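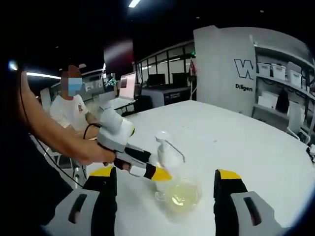 **February, afternoon session, Korkside bench.** The purpose of the session was to gather two-handed examples for the Ostberg task set, beginning with the pump bottle and bowl. The task is written as a single instruction: steady the bowl with one gripper and press the pump head with the other. The bowl is clear glass and holds a pale yellow liquid on a white table, which gives the wrist view very little contrast at the rim. Colleagues reviewing the recordings should therefore judge contact by the yellow fingertip pads and disregard the edge of the bowl.

Eight examples were recorded. Seven passed the first check and one was set aside, as the left and right streams did not start together. The Skosora logger gave no warning of this, and the fault was found only on playback. A note has been added to the logger page.

**Procedure as followed**

- Both grippers opened fully before each start.
- Bottle returned to its mark between examples.
- Start and stop called aloud by the operator holding the right gripper.
- Bowl emptied and wiped after every third example.

The approach to the pump head remains uneven. In three of the accepted examples the operator paused above the head before pressing, and in the others the movement was continuous. Both have been kept – the Carrasco guidelines allow pauses provided the gripper does not retreat – but they are tagged separately so that the training run can be repeated without them.

**Outstanding**

- Re-record the rejected example under the same number.
- Agree whether a press that yields no liquid is to be labelled a failure or an incomplete.
- Replace the marking tape under the bottle.

Next session starts with the six-bowl layout.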